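4. Linking departmental records: the Clomby programme

4.1 Background to the agreement

The cooperation agreement between the trade department and the communications department was drawn up to replace a set of separate arrangements under which each directorate kept its own records, on its own equipment, in its own format. Before the agreement, a firm wishing to renew an import licence had to present the same papers to as many as four offices. Staff in those offices could not see one another's files, and a change of address recorded in one place was seldom carried over to the rest.

The programme adopted under the agreement, known as Clomby, gives all directorates access to a shared register held at a single data centre. It was introduced in 2 stages. The first covered the licensing and company registration directorates, and the second extended the service to regional offices, state trading companies and the grain stores inspectorate. The register itself runs on Nikine, a records system already in use within the communications department, which was altered to accept the older licence numbers.

4.2 Data and method

The analysis in this section draws on the transfer log kept by the data centre and on returns submitted by 146 offices. Each return states the number of paper files held, the number entered in the shared register, and the number sent back for correction. Offices that had closed or merged before the second stage were left out. The full set contains 2817 correction notices, each of which was read and placed under a single heading according to the main fault given.

Returns were checked against the transfer log by office code and month of entry. Where the 2 sources disagreed, the log was preferred, as it is written by the system at the moment of transfer and cannot be altered by the sending office. Goods descriptions were treated separately, for reasons set out in 4.4.
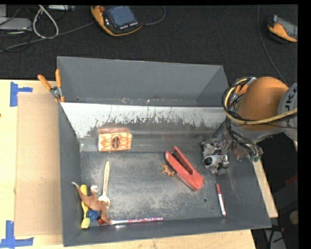 Figure 3. Small mixed goods in a grey metal bin, including a red stapler, a tan plastic lizard figurine and a red and white marker.

The largest group of correction notices, more than 2000, concerned the identity of the firm and had no bearing on the goods it traded. Names had been spelt in different ways by different offices, or a trading name had been entered in the field meant for the registered name. Most of these faults could be put right by the receiving directorate. A smaller group required the firm to supply a fresh copy of its certificate, and it was in this group that delays were longest.

4.3 Differences between offices

Regional offices with a steady link to the data centre entered their files in the order in which they were held. Offices with a weaker link tended to save entries and send them together at the end of the working day – a practice the guidance allowed but did not encourage. Faults in such batches were found later, and the same mistake was often repeated across a whole batch before it came to notice.

Training also differed. The first-stage directorates were taught by staff from the communications department, while most second-stage offices relied on the Flelitard handbook, a printed guide prepared for the purpose. The handbook explains the entry screens clearly but says little on how to search for an existing firm before creating a new record. Duplicate records were accordingly more common in the second stage.

4.4 Goods descriptions

Offices were free to describe low-value mixed consignments in their own words until February, when the Sultana code list came into force. Entries made before that month cannot be compared reliably across offices and are therefore reported by office only. Later entries follow the code list, although the heading for sundry articles remains broad and is used unevenly.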